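Valov Bench simulator, club licence: a review after one term

Our sixth-form robotics club has used the Valov Bench simulator since October. We bought the club licence, which covers 12 seats and costs £200 for the school year. I run the club with Muammer Demirtaş, who teaches chemistry and looks after the lab side of it. This review is for other schools and clubs thinking of entering the lab automation challenge at Wurkstead, where the simulator is one of the two permitted packages. The other is Zollov, which we tried for a few weeks the year before.

What you get

The download is a single installer, and it ran on the school machines without needing an administrator after the first set-up. There is a library of ready-made benches, a script editor, a joint-by-joint control panel and a log viewer. The benches are simulated lab worktops with a perforated board underneath, some equipment housings, and racks and trays that can be moved. You choose an arm and a gripper from a short list. We used the two-finger gripper all term, as it is the one specified in the challenge rules.

Scripts are written in a cut-down Python. Students who had done GCSE Computer Science were writing working moves in the first session. Those who hadn't took three or four sessions, mostly spent on loops and on the idea that the arm's coordinates and the rack's coordinates are different things.

Setting up

The manual is 40 pages long and the first half is good. The second half reads as if it was written for an earlier version, and several menu names don't match. The section on saving a bench layout is wrong altogether: you have to save the layout and the script separately, and the layout first. We lost an afternoon's work to this. The help forum had the answer, posted by somebody from the Demchenko club, who had lost rather more.

Each project has its own folder, and the folder has to sit on a local drive. It will open from a network drive but it won't write the log. For a school where pupils move between machines this is a nuisance. We ended up giving everybody a memory stick.

The task

The challenge task this year is to move capped tubes between positions in a 24-position rack, working from a list of well names. The rack has four columns and six rows, and only one corner is labelled. Students must work out the rest from A1.

Our team found this harder than the arm movement. The camera looks down at the rack from the gripper's side, so A1 can be at the far right and upside down, and anyone who assumes it is at top left will send the arm to the wrong hole. Two of our students wrote a short function that takes the labelled corner and the rack's rotation and returns the position. It is 12 lines long and everybody now uses it. I would suggest drawing the rack on paper first, with the label in the right place, and turning the paper round.

The gripper camera

The view from the gripper is the main reason to pick this package over Zollov, which only offers a fixed side view. You see both fingers and whatever lies between and beyond them, so a student can tell whether the approach is centred before closing. Our usual starting layout has three tubes in the rack, spread out, with the rest of the holes left open, and the fingers wide apart.

The clear tray around the rack is drawn with only a thin rim and a faint tint. Students overlooked it to begin with and drove the fingers into its edge. The collision warning is a line in the log and nothing on the screen, so the arm stops and you have to go and look for the reason. Shadows are well done. They do fall across the board in quite complicated shapes, and our one attempt at finding the empty holes by brightness alone was not a success. The caps are nearly black, and a hole in deep shade can be dark too. 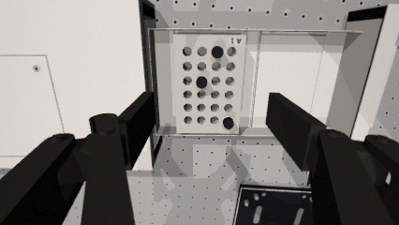

Speed and reliability

On the school desktops the simulation runs at normal speed with one camera on. With two it slows down, and the older laptops struggle. It crashed on us now and then, always while changing benches and never during a run. The log viewer stops at 2,000 lines, so long runs need to be split up. Muammer would like that raised, and so would I.

Repeat runs give the same result each time unless you switch on the noise setting, which shifts the rack slightly at the start. Leave it off until the basic script works. The challenge is judged with it on.

Support

I wrote to Valov twice. The first question, on licences, was answered the same day. The second, on the log, has had an automatic reply.

Would we buy it again?

Yes, and we have renewed. The price is fair for a full group, though a club with three or four members would be paying for seats it can't fill and there is no smaller licence. The gripper camera and the rack benches are good, the manual needs rewriting, and the collision warning should be on the screen. If you are entering at Wurkstead, start on the rack numbering early and leave the last two weeks for practice with the noise on.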